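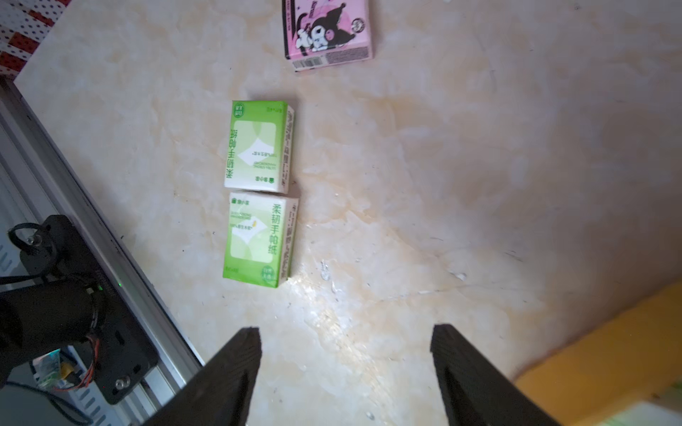 Handout 5, p. 38

Notes on the Clomberg open day

The Brernine demo used pocket tissues, one pink pack and two green-and-white ones, on a marble-patterned tabletop. Note that the two green packs point opposite ways. Does the arm know that, or care? I asked and got a brochure.

The poster claimed 129 good picks out of 131. Before you quote that, find out:

Who set the packs down between tries?
Was a dropped pack a miss or a "retry"?
Did glare on the table change anything?

Kostiuk's paper reports its misses. Read it before the Mernano visit in August and bring one question of your own.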